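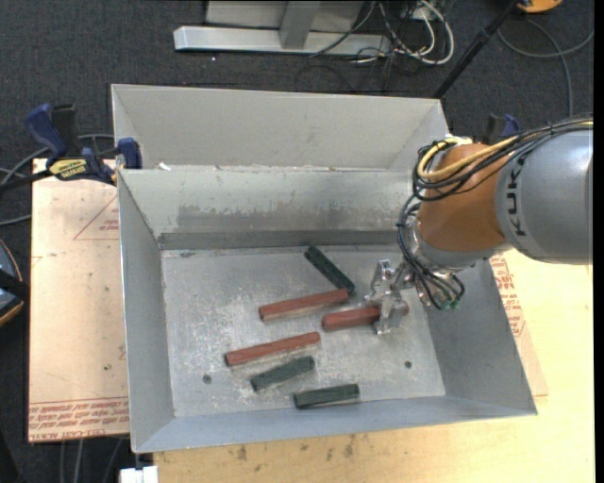
Nasmont Two-Section Sheet-Metal Bin

Gray sheet-metal bin for short bar stock, offcuts and other loose parts that sit on the floor of the bin in no fixed order. Two sections: a smaller rear compartment with tall panels and a larger front compartment for the working stock. Supplied as a single assembled unit.

Item group: Bench storage, open top
Series: Nasmont
Sections: 2
Finish: Gray
Lid: None
Sold by: Rekunico

Layout

The front compartment is the one most buyers will use day to day. Its back inner wall slopes down to the floor, so short pieces dropped against it slide forward and come to rest on the flat. The right wall is a broader slanted panel. The left wall is long and narrow. At the front the wall is low, which keeps the reach short when the bin stands on a bench or table.

The rear compartment has tall light-gray panels and is separated from the front by a divider. It can be left empty, or used for pieces set aside from the main stock. Small scraps tend to settle on the top of the divider. Wipe it down when you wipe the floor.

The front floor is flat metal with a small round hole near the lower left and another near the lower right. Parts smaller in diameter than the holes should be kept in an insert tray (sold separately, see Accessories).

Suitable contents

The front compartment suits short bars that can be picked one at a time from above. Mixed colors and surfaces can share the same compartment. Reddish-brown bars with smooth, faceted sides and dark green bars with a rough surface, three of each, lie flat on the floor in a single layer and leave gaps between most of them for picking. Heavier loading is possible, but bars will start to cross and the lower ones become harder to lift.

Not suitable for liquids, powders or granular material. Not suitable for food.

Surface wear

The interior is not coated against abrasion. Metal floors in this type of bin pick up pale scratches and whitish scuffs in normal use, and the lower half of the sloping back wall dulls where stock slides down it. This wear has no effect on function and is not covered as a defect. Units returned on account of scratching will be inspected and sent back at the buyer's cost.

If a clean surface matters, order the floor liner with the bin. Fitting it later means emptying the front compartment and degreasing the floor first.

Placement

Stand the bin on a level surface that carries the full weight of bin and contents. A wooden tabletop is adequate. Place a felt or rubber sheet under the bin if the tabletop has to stay unmarked – the underside has no feet.

Keep the low front wall toward the picking position. Allow free space above both compartments. Do not stack a second bin on top; the panels are of different heights and will not seat.

Do not lift the bin by the divider. With the front compartment loaded, two people should carry it, one on each side.

Cleaning

Remove the contents. Brush out chips and scraps, working from the sloping wall toward the low front wall. Wipe with a cloth dampened in mild detergent and dry immediately. Stubborn smudges on the floor come off with a plastic scraper. Steel wool leaves marks and should be avoided.

Check the floor holes each time. Packed dirt can be pushed out from above with a wooden dowel.

Accessories

Floor liner, front compartment: Ashworth, black rubber, cut to size
Insert tray for small parts: Ashworth, solid base
Bench mat: Troltau, felt, fits under the full base
Label holder: Troltau, self-adhesive, for the outer front face

Accessories are not included with the bin. The insert tray and the floor liner cannot be used together, as the tray then stands above the low front wall.

Ordering

Order code: 4000-2
Pack quantity: 1
Larger quantities: 16 per pallet, shipped on request

Pallet orders are delivered to the curb. State at the time of ordering if a lift gate is needed. Single bins ship in a carton with edge protection on all corners. Keep the carton until the bin has been checked for bent panels. Transport damage has to be reported with the carton still available.

Custom dividers and closed floors without holes are made to order from 100 units. Drawings are required before a quote can be given. Lead time is confirmed with the quote and starts on approval of the drawing.

Technical questions

Fit, loading and custom versions: Finn Seidel, product support, Rekunico. Include the order code and a short note on the parts to be stored (length, cross section, weight per piece). Questions sent on a Saturday are answered the next working week.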